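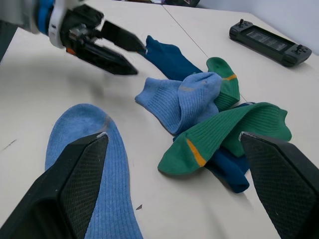
Laundry room walk-through, Wistura building, June

Good round this time! Most of what came up last spring has been sorted out, and the room is a much nicer place to wash clothes. Comments are under each item, with the open ones repeated at the end.

**Washers**

- [x] Machines level and steady on spin
 - Washer 2 used to walk toward the wall. New feet fitted, and it stayed put through a full spin with towels in it — lovely.
- [x] Fill hoses free of cracks and bulges
- [ ] Shutoff valves turn by hand
 - The cold valve behind washer 4 is very stiff. It moved in the end, but it needs replacing before it seizes.
- [x] Door seals clean
 - One baby sock and a guitar pick came out of washer 1. Both are on the shelf.

**Dryers**

- [x] Lint screens cleaned and undamaged
- [ ] Vent duct clear from dryer to outside wall
 - Dryers 1 and 2 are great. Dryer 3 has a crushed section where the duct bends, so it's switched off and tagged until that's fixed.
- [x] Outside vent flap opens and closes freely
- [x] No lint behind or under the machines
 - Huge improvement! The long brush from Heitmann reaches right to the back wall.

**Electrical**

- [x] GFCI outlets trip and reset
- [x] Panel door closes, with 30 inches clear on each side
- [ ] Cords off the floor
 - The iron cord still hangs across the walkway. A hook by the folding table would do it.

**Floor and exits**

- [x] Floor drain runs freely
- [x] Exit door opens fully from inside
- [x] Extinguisher charged, tag 2116, pin in place
- [ ] Detergent stored below shoulder height
 - A big jug was back on the top shelf. Moved down, but the shelf needs a label.

**Water heater**

- [x] No drips at the relief valve
- [x] Nothing stored against the tank

**Still open**

1. Cold valve, washer 4
2. Duct, dryer 3 (stays off until done)
3. Hook for iron cord
4. Shelf label

Pusasley has the valve in stock. The duct piece comes from Zesberg and should be here before the next round.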